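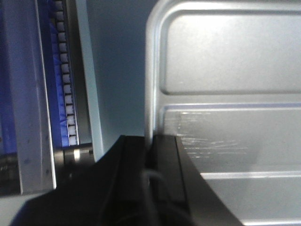
Light-silver metal panel with embossed upper section and ledge. Surface scratches visible.

Jendumell Reclaimed Metal Panels

Zusstead sells reclaimed and surplus sheet metal panels for workshops, garages, utility rooms and small commercial fit-outs. The Jendumell range covers formed panels that were made for cabinets, appliance housings and equipment enclosures and have come to us from closed plants, canceled orders and strip-outs. Stock is sold by the piece or by the pallet.

Grades

Every panel is graded before it goes on the rack.

Grade A - unused surplus. May have light handling marks on the back.
Grade B - used, flat and square, with scratches or scuffs on the face. No holes other than the original ones.
Grade C - used, with dents, extra holes or bent edges. Sold for cutting down or for patterns.

Most of our customers buy Grade B. The marks do not affect strength, and panels that will be painted can be sanded and primed in the usual way. Scratches deep enough to catch a fingernail should be filled first.

Sizes and materials

Panels are sorted by material into coated steel, stainless steel and aluminum. The material is written on the tag along with the height, width and thickness. Formed features such as ledges and ridges are included in the overall depth, so check the depth on the tag if you are fitting a panel into a tight space. We do not flatten formed panels.

The Tello bracket set is sold separately and fits any panel with a return edge at least 9 mm deep. Each set holds one panel. For panels without a return edge, use the Wattimena clip rail, which comes in one length and can be cut with a hacksaw. Screws are not supplied with either.

Cutting and drilling

We can cut straight edges at the counter for a flat charge per cut. Cuts through an embossed area are possible but may leave a slight wave along the edge, and we cannot take a panel back once it has been cut. Wear gloves when handling any cut panel. Edges leave our shop deburred on one side only.

For drilling at home, clamp the panel over scrap wood and use a slow speed. Coated steel should be touched up around the hole the same day to keep rust out.

Cleaning

Wash with warm water and dish soap, then dry with a soft cloth. Do not use steel wool on coated or aluminum panels. Adhesive left from old labels comes off with mineral spirits - test a corner first.

Prices and stock

Single Grade B panels start at $83. Pallets start at $2,382 and are mixed sizes within one material. We had 173 single panels on the rack at the August stock check, and the list is updated when new lots come in.

Delivery and returns

Single panels are shipped wrapped in card with corner guards. Pallets need a forklift or a liftgate truck at your end - tell us which when you order. Uncut panels can be returned in the condition they were sold. The yard is closed on Sunday.

Contact Zusstead | Copyright Zusstead. All rights reserved. | Back to top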